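Teaching by Hand: How One Laboratory Prepares Robots for the Sorting Bench

Published 25/03/2023

The exercise begins with a bottle. An operator takes hold of a pair of handles, watches the arms in front of her, and guides a gripper down until its two fingers stand on either side of the glass. She closes them, lifts, moves across to a felt bin and lets go. The entire movement is recorded, from the positions of the joints to the view from the wrist, and then the table is rearranged and she does it again.

At the Favlow laboratory, this is the ordinary business of the day. The laboratory has devoted the greater part of its program since January to household sorting, a task that most people learn as children and that remains difficult for machines. Its staff have so far recorded 1,062 complete demonstrations toward a target of 2,000.

The work is directed by Zerrin Yaman, who joined Favlow after several years in industrial packaging. In her former field, she explains, every object arrived in the same position and at the same speed, and a robot could be programmed once and left to run. Household waste offers no such courtesy. Bottles roll, labels peel, and a crushed container bears little resemblance to a full one.

"We could write rules for a year and still meet a bottle on Monday morning that breaks them," Ms. Yaman said. "A person simply reaches out and picks it up. Our purpose is to record that reach, many times over, by people who do it well."

Learning to be a teacher

Doing it well takes practice. New operators at Favlow complete 10 hours at the controls before any of their recordings are admitted to the main collection. The first sessions are generally slow. Beginners tend to hesitate above the object, correct themselves several times and grip harder than the task requires, and all of this would be passed on to the machine.

Nermin Başaran, who supervises operator training, asks newcomers to sort the items with their own hands first and to pay attention to the order in which they look and move. Only then do they take up the controls. She also limits each recording session to 60 minutes, after which the operator must leave the bench.

"Fatigue shows in the data before the operator feels it," Ms. Başaran said. "The path becomes longer and the release becomes careless. I can usually tell from the recording when someone should have stopped."

Mistakes are not always discarded. If a bottle slips and the operator recovers it smoothly, the demonstration is kept under a separate heading. The laboratory regards such recoveries as some of its most useful material, as a robot that has seen only perfect attempts has little to draw on when its own attempt goes wrong.

Two methods compared

Favlow uses remote control for most of its recordings, but it has not abandoned the older method of guiding the arm directly. In that approach the operator takes hold of the robot itself and leads it through the movement. The method requires little instruction and gives the operator an immediate sense of weight and resistance. It also places the operator's hands and sleeves in front of the cameras – a serious drawback when the robot is expected to learn from what it sees.

A comparison of the two methods was carried out with Pornero, a partner firm that supplies handling equipment to recycling depots. Direct guidance proved quicker for single, simple movements. Remote control was preferred for longer sequences, and operators reported less strain in the shoulders.

The sorting bench

The current series uses soft gray bins arranged along a table within reach of the arms. Plastic and glass are kept apart, and the position of the loose items is changed between recordings so that no single path is learned by heart. 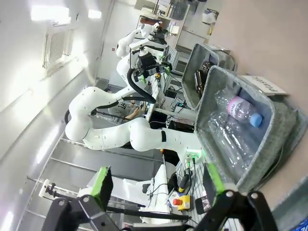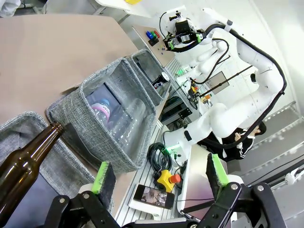

The sorting bench at Favlow, seen from the gripper, with plastic bottles already in one of the gray bins.

What comes next

When the collection is complete, the laboratory intends to train its first full sorting model and to test it with containers that do not appear in any recording. Pornero will provide the test items and will not disclose them in advance. A second site, at Erkel, is being fitted out so that the same exercise can be repeated under different lighting and with different operators.

Ms. Yaman declines to predict a success rate. She expects transparent plastic to remain the hardest material for the cameras, and the next group of operators has been asked to concentrate on it – beginning with bottles that have lost their labels.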